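Cable drag on hand-held grippers, how do you route yours?

Posted in Home Builds and Shared Workshops

Bianca Surdu

Hi everyone! I've been putting together a pair of hand-held grippers at our shared workshop in Revham, the kind you hold one in each hand and do ordinary chores with so an arm can learn the motions later. I'm really happy with how they came out, but the cables are driving me up the wall. The left one has a thick coiled cable plus a bundle of thinner ones off the top, and after a while I notice I'm moving my wrist to suit the cable. The right one feels better, with a single cable running back over my forearm.

My practice job is getting a bottle out of an open box and setting it on the table. I cover the tabletop with a big sheet of white paper, which is pretty smudged by now, and I stand at the long side with the computers on the floor behind the table. 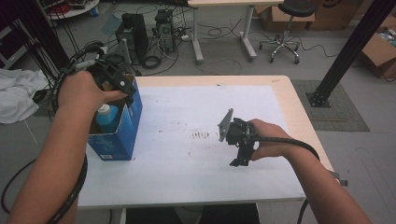
2 replies

Cledwyn Samuel

Oh, I know this feeling well, and you have my sympathy! I spent most of August on the same trouble with my own pair. What helped in the end was taking the weight off the wrist altogether. Put a soft strap just below the elbow, run everything through it, and leave a loose bend between strap and gripper — enough that you can turn your hand all the way over without feeling a tug. Mine needed 80 cm from strap to gripper, but I have long arms, so try it with tape first.

I'd also swap the coiled cable for a straight, flexible one if you can find the right plug. Coils always want to spring back, and you feel it most when you reach away from yourself, say over the side of a box. If you have to keep it, hang the coiled part from something overhead so that it stretches downward. And do tape down whatever crosses the floor where you stand. I pulled a plug out with my foot and lost a whole evening's recordings.

voyle_3759

strap works, velcro one is fine. don't zip tie the thin ones tight, I broke 2 that way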